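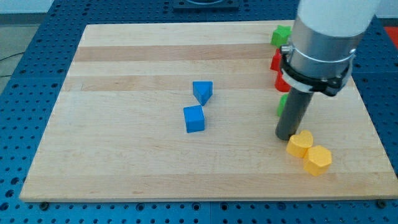 Tabletop Robot House Rules: Frequently Asked Questions

I wrote the first version of this page as an email to one new person, and it has been growing ever since. It covers the small arm benches at Lonano, where we do pushing, sorting and other light tabletop work. If you're on the big Allska cells downstairs, those have their own rules and their own binder, so please don't go by this page over there.

Do I really have to read the whole thing before my first session?

Yes, sorry! It takes less time than the safety walk-through, and the walk-through goes much faster if you've read it. Bring questions. I like questions.

Isn't this overkill for pushing toy blocks around?

I get this one more than any other. The blocks are harmless, sure. The arm doesn't know what's on the table, though, and it swings the same way whether it's nudging a wooden cube or your knuckles. A stiff rod with a motorized arm behind it can pinch you against a board pretty well even at low speed. So the rules follow the arm, and they stay the same on easy days.

How fast can the arm go?

At our benches the cap is 60 millimeters per second at the tip whenever a person is within reach, and that includes the person with a hand on the stop button. You can ask for a higher cap if everybody is behind the line, but I need to see the program first. I've said no a few times. Don't take it personally.

What's "the line"?

The yellow tape on the floor. Feet behind it while the arm is live. Leaning over it with your upper body counts as crossing it (yes, I've had this argument).

Can I fix a block that's tipped over while the arm is running?

No. Pause, wait for the light to go steady, reach in, fix it, step back, resume. I know it feels silly when the arm is clearly parked and all you want to do is flip one piece the right way up. A program waiting on a timer looks exactly like a program that has finished, and you can't tell which one you've got by staring at it.

Is pause the same as stop?

Nope. Pause is fine for touching things on the board. For touching the arm itself, the clamp, or anything attached to it, press the red stop and leave it pressed until you're done. If you're changing the finger, also hang the tag on the pendant so the next person doesn't helpfully release it for you.

How low can the finger go?

Leave a 12 millimeter gap over the board for any travel move. You can come lower for the push itself, but set the floor in the software limits, please, and don't trust your eye. Boards aren't all the same thickness, and a height that was perfect on one of them will happily dig into another. If you swap the board, you touch off again. Every time, even if it's "the same kind."

Which finger should I use?

The plain rod with the rounded tip, unless you have a reason. No sharp tips, no bare screws sticking out of the end, nothing held on with tape. We used to allow tape. Then we didn't.

If you've printed your own, that's great — I love seeing those — but it has to go through the load check before it goes on an arm. The Nwosu gauge is in the second drawer and the steps are on the card in the lid.

How tight should the clamp be?

Snug with the short wrench, then check that you can't turn the finger by hand. Don't use the long wrench. Check again after your first few minutes of pushing, because a new clamp tends to settle a bit. If it has slipped, redo your tip calibration too. A finger that has rotated or slid is the number one cause of "the robot keeps missing" messages in my inbox.

Does the board have to be fixed down?

It has to be unable to wander. Bolts in the table holes are the usual way. Friction alone isn't good enough, however heavy the board feels when you carry it over.

Where do cables go?

Off the table and out of the walking path. If a cable has to cross the floor, use a cover strip. There are plenty in the cabinet and I'm always happy to order more.

What do I write in the log?

Your bench, your start time, which finger, which board, and anything weird. "Anything weird" is the useful part! Write down the odd noise, the move that went a little wide, the block that got flicked when it should have slid. We're at entry 821 now, and I really do read them. The Prundetti arms had a creeping joint fault that I only spotted after seeing three people grumble about the same corner of the workspace.

I pressed the stop by accident. Am I in trouble?

Not even slightly. Press it whenever you feel like it. Log it, reset it with the pendant in your hand, and run your first move at the slowest setting. I'd much rather have a hundred pointless stops than one late one.

Can I leave a job running over lunch?

Only with the enclosure closed and the door switch working, and you have to test the switch that same day. An open bench needs someone sitting at it the whole time. Someone glancing over from the next bench doesn't count.

Can visitors try it?

They can if they're 18 or over and you stay with them, with the stop in your hand and the low speed cap on. Younger visitors are welcome to watch from behind the line, and they usually have the best ideas about where to put the blocks anyway.

Who decides if a rule can be bent?

I do, for the tabletop benches, and I'd like it in writing. A two-line email is plenty. Exceptions run out at the end of the month they were given in, so if you got one in September and it's October, ask me again.

Something's missing from this page. Where do I send it?

The suggestions sheet is clipped next to the log. I go through it whenever I update this page, and the part about swapping boards came straight from there.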